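# Two arms, a vase, and a lot of tulips

I've been promising a gripper post for ages, so let's do it! Friday at the Flaltport hall was the best robot day I've had since August, and Menaka Jayawardena had to more or less drag me out when the lights went off.

Some background first. At home I run a little Durnuldale arm with soft silicone fingers, and I love it for fruit and socks and anything squishy. What it can't do is hold something thin without folding around it. Flower stems drive it nuts. So when Menaka told me there'd be two-arm setups working on a tulip job, with plain parallel grippers, I was on the train before I'd finished my coffee.

I went straight for the mounting, of course (I always do). The camera sits up on a bracket over the wrist, which I like a lot more than my own arrangement of zip ties – and look at that lovely cyan ring at the flange!

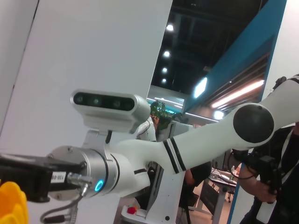 *Wrist camera on top, black gripper out front. The label looks like V30-08.*

The coiled cable got my attention too. Mine is a straight cable with a big lazy loop in it, and it snags on everything. I've ordered a coiled one from Druster already, so expect a follow-up.

Then there's the question of where to put your cameras. I had a long chat about this with Tamer Akl, who is firmly in the "wrist only" camp. His sister Ruba wants a head view as well and won't budge. After a day of staring at both I'm with Ruba. A wrist view is wonderful close up, but it swings around with the arm and you lose the table completely.
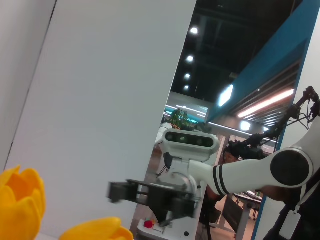 *White robot with its camera bar, striped arm and black gripper. Blooms in the corner, ceiling lights everywhere.*

From the head you get the vase, the loose flowers and both grippers together. For a job where one hand holds and the other picks, I'd want that before anything else. Look at how much more you can plan with:
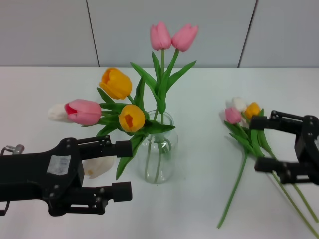

## What I'm changing at home

Fingers first. Those blocky, flat-tipped ones have me convinced for stems, so I'm printing a set for the Durnuldale this weekend. I'll line them with thin foam and try up to 20 picks on fake tulips before I go near anything fancier.

Next, a second camera on a pole behind the arm. Joelle Hattar has an old Rizk controller she's willing to lend me, and it takes two video feeds without complaining. Clear glass is going to be a headache for the depth camera, I'm pretty sure, so I'll start with a mug and work up to a vase.

If you've tried foam against rubber on flat fingers, please leave a comment – I'd love to hear which one held up!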